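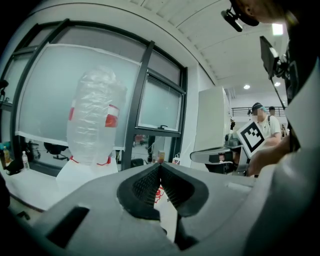
Flivetden indoor market is to stay open after all, traders were told Saturday morning. Rent frozen til January. Owners Laitinen had wanted a rise from all 27 stalls, and a petition against it got 2,000 names.

Danylo Chornovol, who sells cheese by the side door, said he was "releived, tired, going home". Four stalls have already gone and wont be back.

The roof is the next job. Laitinen says repairs start on the Karkumov Street side, with the café moving upstairs while its done.

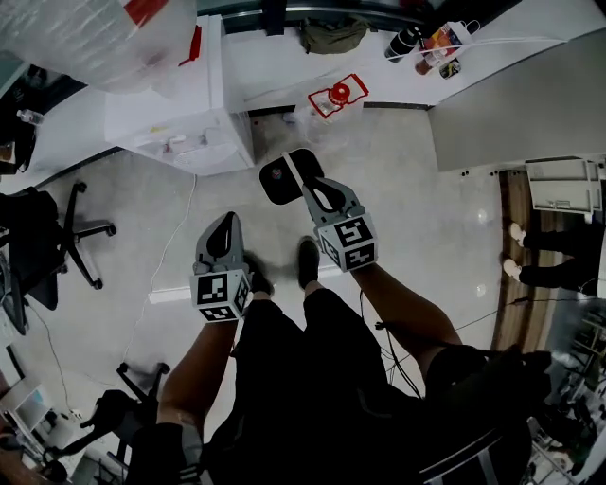

Opening hours go back to normal on Monday, eight till five. The floor stays as it is for now, no money for a new one. Plain pale grey, then, black shoes advised. Late opening still under discussion.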